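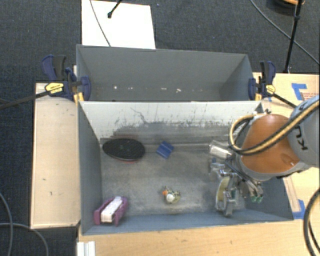 Prornumix Two-Bin Picking Kit — for home builds and shared workshops

Kit for anyone with a small arm already and nowhere decent to point it. You supply the arm, gripper and bench. We supply the bins, clamps and the bits that stop it all walking across the table.

In stock. Next batch August.

Price: $300
Bins only (pair): see Spares
Kit code: PX-232

What's in the box

Two open grey bins, same size
Two bar clamps
Side strip, timber, undrilled
Roll of blue tape
Bag of starter objects, mixed shapes and colours
Printed layout sheet
Cable ties, a handful

Not in the box: arm, gripper, controller, power supply, bench, emergency stop. People keep asking about the e-stop. Get one. We don't sell them.

What it's for

Pick from one bin, drop in the other, swap over, do it again. Runs unattended if your code's up to it, but stay in the room please. One bin behind the other, clamp each side where they meet. Clamps go on the outside of the bins so the gripper has a clear run down the middle.

Works for grasp testing, sorting by colour, checking a new finger design, teaching the kids at the workshop what a dropped pick looks like. Soft toys, blocks, small figures, lids, brushes, all fine. Nothing with liquid in it. Nothing with a blade.

Setting up

1. Bench first. Needs to be flat and not wobble. A timber top is good, tape sticks to it and you can screw into it later.
2. Bolt the arm down to one side of the bins, not the end. Shorter reach to both.
3. Place bins. Mark the corners with the blue tape before you clamp anything, otherwise you'll never get them back in the same spot.
4. Clamps on. Firm, not gorilla. The walls will bow if you go too hard and then your depth readings are off.
5. Side strip against the bin nearest the arm. Screw or double-sided, your call.
6. Cables. Leave a loop at the wrist, more than you think. Run the arm through its full range by hand and watch the loop, not the fingers.
7. Set a floor height in software a few mm above the bin bottom. Do this before the first pick. Yes, before.
8. Slow run, empty bins. Then slow run with objects. Then whatever speed you like.

Allow an evening. The Bristance workshop bench took longer than that but they had to move a drill press.

Sizes and numbers

Total length, both bins end to end: 965 mm
Wall thickness: 19 mm at the rim
Inside depth: 232 mm
Max weight of objects per bin: don't fill it with bricks
Fits benches from 600 deep, tighter if the bins overhang a bit

Check the reach on your arm against the length above. Far corner of the far bin is the one that catches people out. If it can't get there, turn the bins side by side and re-tape.

Wear

Bins mark up. Fingers hit walls, walls lose their finish, you get black streaks and scratches low down and scuffs on the bottom. Cosmetic. Doesn't hurt the grip but it can confuse a vision setup that was tuned on clean grey — retake your background shots every so often. Wipe out with a damp cloth, no solvents. Crumbs and specks should come out too, a cheap camera will happily call them objects.

Finger pads wear quicker than bins. Keep a spare set cut.

Works with

Any arm with enough reach and a gripper that opens wider than what you're picking. Customers have used two-finger grippers, three-finger and a homemade one out of kitchen tongs (worked OK). Patberg bracket plates line up with the side strip if you drill it yourself. Moon overhead pole fits behind the bins, sold seperately, 300 mm base so check you have the room at the back.

Suction cups — fine on flat lids, hopeless on plush.

Spares

Single bin: $65
Clamp, each: $28
Side strip: $9
Starter objects bag: $19
Layout sheet: free, ask and we'll email it

Starter bags are mixed by hand so yours won't match the last one. If you need two the same, say so in the order notes and we'll try.

Shipping and pickup

Flat rate, ships in one carton. Bins are nested so take care pulling them apart, there's a suction thing that happens. Pickup Wednesday after 4 pm, side door, ring the bell twice.

Returns: unused, inside the month. If a bin arrives cracked send a photo and we'll post another, don't bother sending the old one back.

Common questions

Can I use three bins? Sure. You'll want another pair of clamps and a longer arm.

Does it have to be on a bench? Floor works, carpet less so. Put a board under.

Can I paint the bins? Matte only. Gloss gives you glare.

Why grey? Most objects arent.

Is there a lid? No.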